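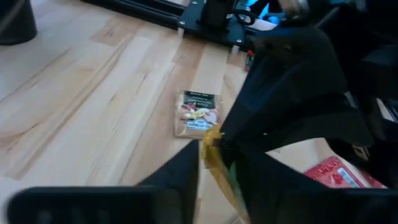
Okay, so I finally caved and bought the Fisden butcher-block table, the one with the birch-colored top, and I've been using it as my snack-packing station for 40 days now. Time for a review!

First, the good stuff. I love the top. The long planks have these streaks of cream and honey with a little pink here and there, and it makes even a pile of snack packets look kind of nice (I had not expected to care about that, but I do). It's big enough that I can spread everything out before I bag it, and it doesn't wobble when I lean on it. I pack for eight kids on hiking club mornings, so I lean on it a lot.

Crinkly plastic bags slide around on it like crazy, though. My old table had a rougher surface and stuff stayed put. I ended up oiling this one with the Zinetti board oil and it got a bit better, maybe? My neighbor Tuncay Erdem has the same table and says just put a dish towel down, so okay, fine, I do that now.

Assembly was a pain. The instructions skip the part where the legs go on, and one bolt hole was off by a hair, so I had to fight with it. Fisden did answer my email the next morning and sent a new bolt, no fuss.

I paid $177 on sale. At full price I'd probably wait for the September sale, but for what I paid I'm really happy with it. Oh, and wipe up juice right away! I left some overnight once and there's still a faint ring by the corner.

Four stars from me.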